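Chapter 4
Packing Goods for the Small Shop

December
By Korkor Acheampong

Print this page
E-mail this page

Before a product comes to the hand of the customer, it is packed at least two times. The first packing is made by the producer, and the second one by the shop. Students of retail often read much about the first and very little about the second. In this chapter we look at the second, and we ask what it costs, who pays for it, and how a small shop can choose well.

Let us begin with a case. Salamatu Boateng has a shop for tea, dried fruit and soap in the town of Plumwood. In her first year she bought three kinds of bags from one supplier, Essien, and she kept no record of how many she gave out. At the end of the year she found that she had paid 1,722 dollars for bags. This was more than she had paid for electricity. When she looked in the storeroom, she found also 784 bags of a size that almost no customer wanted.

Her mistake is a common one. She had bought in a large quantity in order to get a low price for each bag, but she had not asked which sizes she would need. The price of one bag is easy to see on the invoice. The price of a bag that stays on the shelf is not written anywhere, and for this reason it is easily forgotten.

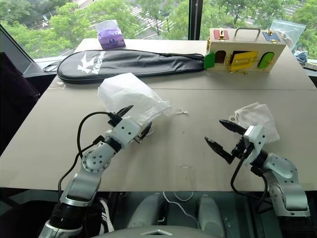 A white bag with a drawstring. 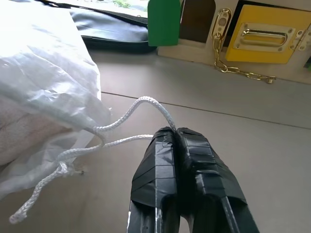 In her second year Ms. Boateng changed her method. For one month she wrote down each sale and the bag which was used for it. In that month she had 211 sales of soap, and nearly 200 of them went into the smallest bag. After this she ordered the small size every two months, the middle size two times in the year, and the large size only when a customer asked for it before. She also began to ask each customer, "Do you need a bag?" Many of them said no.

We can learn from this case that the cost of packing has several parts. There is the purchase price, which we call the direct cost. There is the cost of storage, because shelves that hold bags cannot hold goods. There is also the time of the person at the counter. A bag which is slow to open or to close makes the line longer, and in a busy hour this matters more than one or two cents in the price.

Not all shop owners agree on how to pay for these costs. Ruan Shabalala, who sells kitchen goods in Hillard, puts the cost of the bag into the price of the goods. His customers do not see it. Ayuba Aidoo, in the same street, asks a small sum for each bag and prints it on the receipt. Both methods are correct in bookkeeping, but they must be recorded in different accounts, as we will see in Section 4.2.

4.1 Direct Cost and Storage Cost

The direct cost of a bag is the full amount paid to the supplier, including delivery, divided by the number of bags received.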